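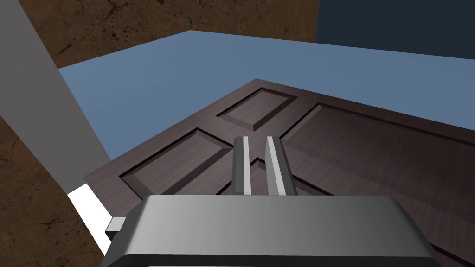 The Gerinard Conference Badge and Lanyard Set

Search products, suppliers, ideas... Go

If you have ever stood behind a registration desk at ten to nine in the morning with a queue going back to the lifts and a box of pins that won't close, you will know why we are so fond of this badge set. We began stocking the Gerinard after Ursina Fuchs, who looks after our delegate materials, brought a handful back from a trade day and made the whole office wear them for a week (even to lunch!). They stayed flat, they stayed the right way round, and the names could be read from the other side of the table, and that is really all anyone wants from a badge.

The set comes as a pack of 100, or as the larger event box of 300, and both contain the same things: a clear soft wallet, a printed insert card and a woven lanyard with two clips. The two clips matter more than you would think. A lanyard with one clip lets the badge spin, so half your delegates spend the day introducing themselves with a blank piece of card, and we have all been at that drinks reception. With a clip at each top corner the badge hangs square and stays there.

Insert cards are supplied on perforated A4 sheets and will go through an ordinary office printer. We do suggest running one plain sheet first and holding it up against the perforated one, as printers all have their own ideas about margins. If you would rather leave it to us, send over your delegate list as a spreadsheet and we will print, tear, fill and sort the badges alphabetically by surname, ready to lay out. First names are set large, with surname and organisation beneath. We can put the day's programme on the back too, and organisers tell us it saves a good deal of pointing people towards the right room.

Lanyards come in navy, charcoal, bottle green, burgundy and a cheerful yellow that is very popular for helpers and speakers. Mixing colours in one order is no trouble at all, just tell us how many of each. Printed lanyards, with your logo or the name of the event, have a minimum of 100 and need a little longer, so for anything happening in November please do talk to us in the summer holidays if you can. It is our busiest month by a long way and we hate having to say no.

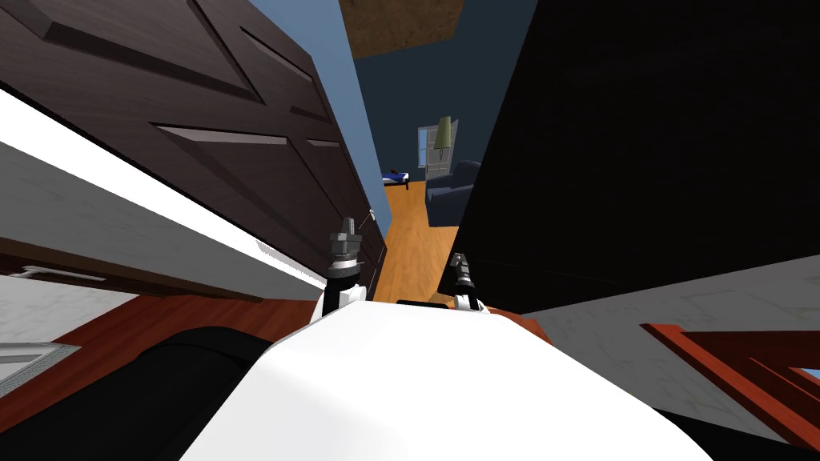
Every lanyard has a safety break at the back of the neck, which comes apart under a sharp tug and pushes back together with a click. Please keep it if you are ordering for a school or a family day. For trade events where people will be wearing heavier passes or room keys we can supply a version with a stronger fastening, and Emmett Tran on the order desk will happily talk you through which is the better choice.

On sizes, the standard wallet takes a card slightly larger than a credit card and suits most meetings and training days. The large wallet takes an A6 card and is the one to have if you want a floor plan, a menu choice or a full timetable on the reverse. Both sizes fit the same lanyard. The wallets are open along the top, with a small thumb notch to help when you are changing cards over, and they can be wiped clean and used again. We have one regular customer, Kubíček, still using wallets from their very first order with us, and their annual meeting has grown to 2000 people since then!

Spare blanks are included with every pre-printed order. There will always be somebody who has swapped with a colleague, or whose name has been spelt wrong on the list, and a few blank cards and a decent black pen will see you through. Oľga Kopecký, who ran the welcome desk for the Nolano sales conference last year, wrote to us afterwards:

"We had 53 changes to the list between sending it over and opening the doors, and the team reprinted every one of them without a grumble. The sorted trays were a joy. I had my coffee while it was still hot."

Orders for plain sets placed before two in the afternoon leave us the same working day. Pre-printed badges need three clear working days from the moment you approve the proof, and we'll always send a proof, even for a small repeat order. Unopened packs can come back to us within a month for a full refund, though we can't take back anything that has been printed with names or a logo.

If you would like to feel the quality before you commit, ask for a sample envelope. It holds one of each wallet, a sheet of cards and a lanyard in the colour you like best, and we send it free of charge. Ring the order desk or use the form on the contact page, and do mention the date of your event so that we can check the stock for you.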